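De : Marleny Taipe
À : liste manipulation
Objet : Re: [manip] Kit de préhenseurs à main Brirska, retours après essai ?
Heure : 16:42

Bonjour Gobnait, bonjour à tous,

Réponses dans l'ordre des questions.

Gobnait Noonan a écrit :
> Jidmont nous propose le kit Brirska en prêt jusqu'à fin février : une paire
> de préhenseurs à main, le boîtier de synchronisation et la licence du
> logiciel d'export. Quelqu'un l'a-t-il utilisé en bimanuel sur des objets
> courants ? Je cherche surtout un avis sur la tenue des flacons et sur la
> fatigue de l'opérateur. Le devis mentionne aussi une option « doigts
> longs » que je ne sais pas évaluer.
> Gobnait

Nous avons le kit depuis 2 semaines, doigts standard. Mise en service sans difficulté, à une réserve près : le boîtier refuse l'appairage si les deux préhenseurs sont allumés en même temps. Il faut démarrer le gauche, attendre le voyant fixe, puis le droit. La notice n'en parle pas, le support de Jidmont l'a confirmé par courriel.

Tenue des flacons. La prise sous la tête de pompe est celle que nous recommandons. Plus bas, le corps se déforme et l'ouverture mesurée des doigts dérive au cours de la prise. Sur 100 prises enregistrées avec cette consigne, 2 sont à rejeter, les deux par glissement au moment de lever.

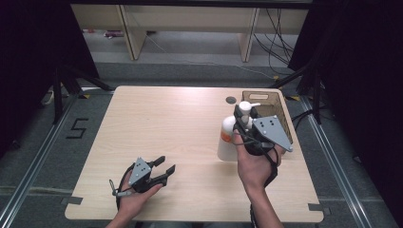

Prise du flacon à pompe avec le préhenseur droit, le gauche ouvert au-dessus du plateau.

Fatigue. Au-delà de 30 minutes en continu, la qualité baisse nettement, surtout à droite. Shona Tawhiri fait tourner les opérateurs à chaque série de 16 essais et le taux de rejet est resté stable. Passage des câbles à vérifier avant chaque série : une boucle trop courte au poignet limite la rotation de l'avant-bras.

Export. Horodatage correct, décalage entre les deux mains de l'ordre de 2 ms (environ), sans dérive visible sur une session. En revanche le logiciel écrase le fichier de calibration à chaque mise à jour. À sauvegarder à part.

Doigts longs : pas essayés. Maeve Ó Súilleabháin les avait chez Doherty et les trouvait trop souples pour les objets lourds. Je la mets en copie, elle précisera si besoin.

Par rapport au kit Uratton que nous avions avant, la gâchette est plus progressive et la fermeture plus répétable. Le poids est comparable. Le prix de la licence annuelle reste le point faible, à négocier avant la fin du prêt.

Je peux transmettre notre procédure de calibration à ceux qui la demandent, hors liste de préférence (le PDF dépasse la taille admise).

Cordialement,
Marleny Taipe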